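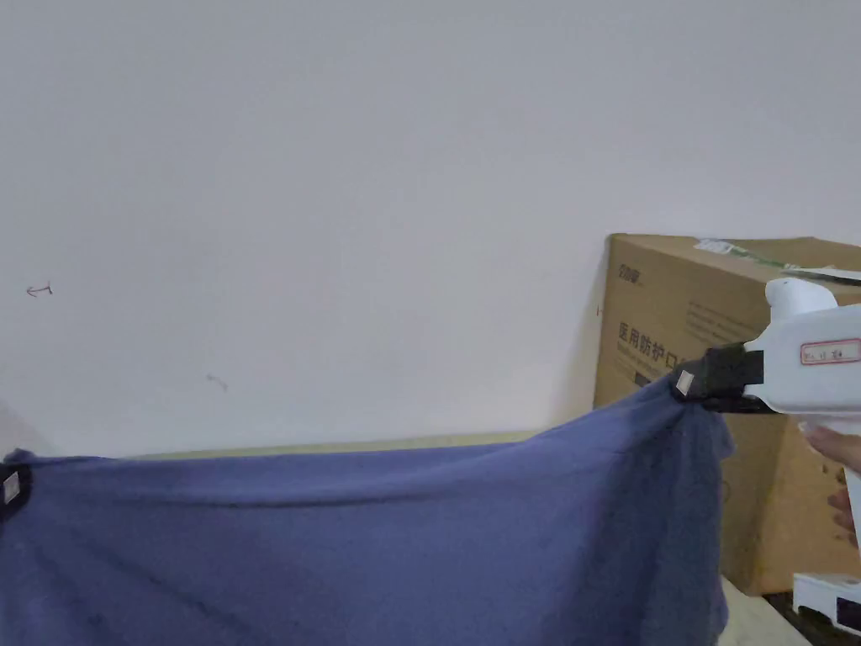

Fillgate 家庭洗晒记录

版本说明更新于2024年3月10日

我把自己家里洗毛巾、床单、浴巾的记录整理成了一份表格，取名 Fillgate，没什么讲究，就是当时建文件夹随手敲的名字，后来懒得改了。起因是去年8月我买了一批新毛巾，洗了几回越来越硬，我跟家里人吵了一架（她说是水的问题，我说是洗衣液放多了），谁也说服不了谁，我就开始记了。记着记着停不下来，现在攒了242条，放出来给同样爱较真的人玩。

里面有什么

主文件是 wash_log.csv，一行就是一次洗涤，242行。另外有个 items.csv，登记了45件织物，每件一个编号，写了大概的成分、买来时的尺寸、颜色。成分我是照着水洗标抄的，有几件标签早就剪掉了，那一栏就空着，别拿空着的去猜。

还有一个 notes.txt，全是我的碎碎念，比如“下雨，收进来又晾出去”，格式乱得很，程序读起来会很痛苦，人读着倒还行。

字段

date 洗的日期，年月日连着写，中间没有横杠。
item_id 织物编号，跟 items.csv 对得上。
temp 水温，摄氏度，我填的是洗衣机面板上选的那一档，没有真拿温度计量过。
detergent 洗衣液用量，毫升。早期是用瓶盖估的，后来换了量杯，换量杯之后的行在 cup 那一列写了1。
softener 有没有放柔顺剂，0或者1。
dry 晾干方式，line 是阳台晾绳，rack 是室内架子，tumble 是烘干机。
len_cm 和 wid_cm 干透以后平铺量的长和宽。
feel 手感，1到5分，5最软。纯主观！我和家里人各摸一遍取平均，所以会看到3.5这种数。

关于尺寸多说几句

量尺寸比我想的麻烦多了。毛巾一拉就长，一松又缩回去，同一条浴巾我隔十分钟量两回都能差出一厘米。后来我定了个土办法：抖三下，平铺在餐桌上，用手掌从中间往两边抹平，不拉边，再拿软尺量中线。只有109行是按这个办法量的，method 列写的是 flat。剩下的要么是早期随便量的，要么干脆没量，分析缩水请只用 flat 那些，不然你会得出“毛巾越洗越大”的神奇结论，我自己就得出过。

怎么用

表格软件直接打开就行，编码是 UTF-8，要是打开全是乱码，导入的时候手动选一下编码。我写了个小脚本叫 nallance.py，按织物编号画缩水曲线，依赖只有 pandas 和 matplotlib：

python nallance.py --item 12

会在当前目录生成一张 png。加 --all 会把有 flat 记录的全画一遍，有点慢，去倒杯水再回来。

已知的毛病

洗衣机只有一台，水也只有我们小区的自来水，偏硬，所以手感那一列放到别的城市很可能不成立。

冬天几乎全是室内晾，夏天几乎全在阳台晾，想单独比较晾干方式的话，季节会搅和进来，我没想出怎么拆。

中间换过一次洗衣液，从一个没牌子的大桶换成了浓缩的，毫升数前后不能直接比。换的那天在 notes.txt 里能搜到，搜“浓缩”。

feel 的打分在头两个月特别飘，那阵子两个人还在赌气，分差大得离谱，介意的话可以删掉。

更新和贡献

Shewit Negash 帮我查出了一批日期写反的行（日和月颠倒了），还顺手给脚本加了中文字体的设置，太感谢了，之前坐标轴上全是小方块。她自己也在记，文件夹叫 tilahun，格式跟我的一样，等她那边攒够了打算合并进来，item_id 到时候会加前缀，写死编号的朋友注意一下。

想加自己家数据的，照着字段填一份 csv 发 issue 就行，请务必写清楚水温是面板值还是实测值，量尺寸用的什么办法。有缺的就空着，别填0，填0的话脚本会认为你的浴巾消失了。

许可

数据用 CC BY 4.0，脚本用 MIT，随便拿。写文章用到了的话告诉我一声，我挺想看的。

待办

给 items.csv 补上克重，得先买个厨房秤。
把 notes.txt 里关于下雨的部分拆成单独一列。
研究一下白醋到底有没有用，目前只试了几回，没敢写进主表。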